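Folding laundry for the machines

Tuulikki Ikonen has spent most of the year in other people's bedrooms, folding their clothes. She coordinates home recording for Groltiveo, a small company that gathers demonstrations for robot learning, and her collectors do household chores with hand-held grippers so a model can later be trained on the results.

"People hear 'robot data' and picture a lab," she said. "Most of ours comes from bedrooms and kitchens."
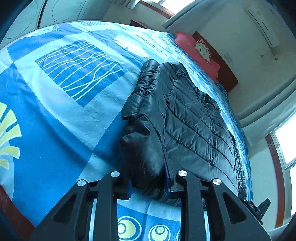
By Campbell Arlow
Home & Work section, September

Ikonen started in Adthorpe with towels. Towels are flat and square, and a new collector can learn them in a morning. Jackets came next, and she said they changed how the whole project was run.

"A puffer jacket doesn't stay where you put it," she said. "You press on one part and the air goes to another part. With a towel you can grab any corner. With a jacket you have to decide where to take hold, and that decision is what we want recorded."

The current batch calls for 2000 folds. When we spoke, her team had turned in 479 that passed review. A collector is asked for 70 in a day at most, and Ikonen would like to lower that.

"After lunch everybody gets fast and sloppy," she said. "The grip drifts. They start dragging the thing into shape, and I can see it in the recordings before I look at the clock."

She reviews a share of the recordings herself, usually after 4 p.m., when the day's uploads come in. A fold is thrown out if the hands leave the view for too long, or if the collector stops and smooths the fabric with bare fingers.
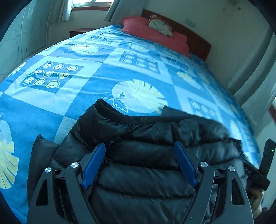
The shiny fabrics are harder, she said, for the collector and for the model. Black is the worst of them. The quilting lines help a little, giving the eye something to follow when everything else is one dark shape.

Mistakes are a separate matter. Ikonen keeps recordings in which a sleeve slips and gets picked up again, as long as the collector fixes it with the grippers.

"I had to argue for that," she said. "The first instructions said to delete any fold with a slip in it. But then the model never sees how you recover. It only sees days when everything went well."

She also asks people to leave their rooms as they are. Patterned bedding is fine, and so are pillows and daylight from the window. Early on, one collector bought plain white sheets for the job, and Ikonen asked her to put her own back on. 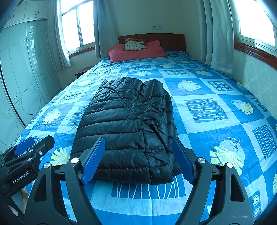 What comes next

The next batch will be shirts with buttons. Ikonen is writing the instructions now and has done the first folds on her own bed — slowly, she said, and with a lot of dropped collars. She expects to have collectors started on them once the jackets are finished.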